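News > Workshops > Two Wheels

Carburetors by Ear: Flestura Opens a Second Bay

Wed 24 June

14 comments | Share

I've been taking my old twin to Marcus Boateng for so long that my mother asks how he's doing before she asks about me. So when he called to say Flestura was finally getting its second bay, I rode over the same afternoon, in the rain, with one good glove.

Flestura is the little carburetor and fuel system shop behind the tire place on Igwe Street. If you've never been, it's easy to miss – the sign is small and there's usually a van parked in front of it. Marcus rebuilds and tunes carbs for older bikes, mostly singles and twins from before fuel injection took over, and he does it with a set of vacuum gauges, a tray of brass jets and his ears. The new bay adds 200 square feet, a proper extraction fan (hooray, my jacket thanks you!) and a second lift, so he and Ladi Onyeka can finally have a bike each instead of passing wrenches over the same one.

Ladi joined in March and takes care of the ultrasonic cleaning and the float bowls. She came from outboard motors, and she told me the dirt is the same but the owners are more nervous. I tried not to take that personally.

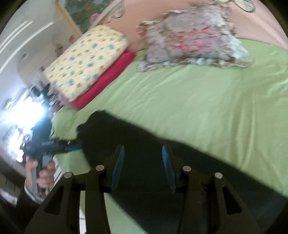

WORKSHOP NEWS

What's new on the price list is the Saturday sync session. You bring your bike, warmed up, and Marcus or Ladi will balance the carbs while you stand there and watch. It costs $103 for a twin and a bit more for a four, and you can ask as many questions as you like. There are 20 places in the first round and I've already grabbed one, sorry. Jets and gaskets are extra if you need them, and they'll call you before they fit anything.

The bay opened with a job already on the lift – a faded red Janimen 321 that belongs to Tarun Kanaujia, who wants it running for the hill climb at the end of summer. It had the usual trouble of a bike that's been parked too long: gummed-up pilot jets, a float needle with a groove worn in it, and an intake boot with a split you could slide a fingernail into. Marcus had ordered the boots from Avex, and they'd sent two lefts. He was pretty calm about it. I would not have been.

I asked him if he'd ever move over to injection and laptops. He laughed and said he owns a laptop, it's for invoices. Then he went back to the idle screw, a quarter turn at a time, with his head tipped over like he was listening through a wall. The bike on the other lift, a commuter single, went from coughing to ticking over nicely in the time it took me to drink a cup of his terrible coffee.

Sign up for the sync sessions at the counter, or leave your name on the shop's answering machine. They're open Tuesday through Saturday, and the side door is the one to use while the front step is being fixed. Bring your own ear plugs if you're fussy about fit. Mine's the twin with the dent in the tank, come say hi!

37 shares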